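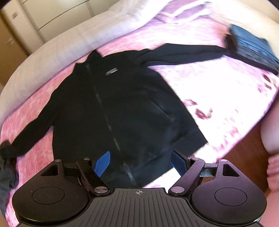 Chapter 8
Planning with Things That Bend

By now you have a working planner. If you did the exercises at the end of the last chapter, it'll take a block from one side of a table to the other, go round a mug on the way, and complain politely when you ask for something out of reach. Lovely. I remember being so pleased with my first one that I left it shuffling blocks all through lunch.

Then I gave it a jacket, and everything I'd written turned out to rest on a promise the world had never made me.

The promise goes like this. An object has a position and an orientation, six numbers in all, and once you know those six you know where every bit of it is. A block keeps that promise. So does a mug. A jacket doesn't come close. Lay one on a bed with the zip running off at a slant, one sleeve stretched out and the other tucked under a pair of jeans, and ask yourself what its "pose" is. You could pick the collar as the origin, I suppose, but knowing where the collar is tells you next to nothing about the cuffs (and one of the cuffs you can't see at all).

This chapter is about writing software that copes with that. We'll keep the planner from Chapter 7, which is a perfectly good planner, and change what we feed it. There's quite a lot to change, so get yourself a drink.

What you'll need

The code for this chapter is in the cloth folder of the Livby download. If you last fetched it before April, fetch it again: the old version stored grasp points in the camera's frame and the new one stores them in the gripper's, and mixing the two gives you errors that look like bad calibration. I lost most of a weekend to that one and I wrote the thing!

You won't need a real arm until Section 8.5. Everything before that runs on recorded pictures or in the Meltelby simulator, which handles cloth well enough for our purposes as long as you don't ask it for pleats.

Where we're going

Section 8.1 throws out the six numbers and puts landmarks in their place: collar, cuffs, hem corners, the two ends of the zip. For a jacket we'll use 14 of them, each with a position and a score saying how much we trust it. A landmark that's hidden still gets an entry. It just gets a low score, and the planner has to decide whether to go and look for it.

Section 8.2 is the perception side. Dark cloth is miserable to work with, I should warn you now. A black jacket gives the camera very little to hold on to apart from the zip teeth, which catch the light, and perhaps a badge on the chest. A patterned bedspread has the opposite trouble, with far too many edges, and bright patches wherever daylight lands on it. We'll build a mask for the garment first and hunt for landmarks inside it second. Doing it the other way round is the most common mistake I see in coursework.

Section 8.3 picks the grasp. With two flat-ish fingers you have to pinch, and a pinch needs a ridge or an edge. The hem is a good candidate. So is a cuff. The middle of a smooth back panel is a dreadful one, and your planner will suggest it anyway until we add a cost for it.

Section 8.4 is folding proper: sleeves in, bottom up, as a sequence of short moves with a fresh look between each. I've kept the sequence to 3 moves. You can certainly plan more in one go, but your picture of the cloth goes stale the moment you tug it.

Section 8.5 runs the lot on hardware, with the Lemero driver, and spends a good while on what to do when the fingers close and come up with nothing (or with jacket and bedspread together, which is worse).

Before you start

Try this away from the keyboard. Drop a jacket on your bed, zip done up, and fold it using only a thumb and one finger of one hand. Go slowly. Every time you stop to look, make a note of what you were looking for. Every time you let go and grab somewhere else, note that as well. My own list ran to 45 lines, and a good half of them were me checking on something I thought I already knew.

Keep your list. We'll turn it into a state machine in Section 8.4, and it'll be a better one than you'd have come up with cold.

8.1 From pose to landmarks

Open garment.py and find the class called Item. At the moment it has a single field, pose. Delete it, run the tests, and have a look at how many of them fall over.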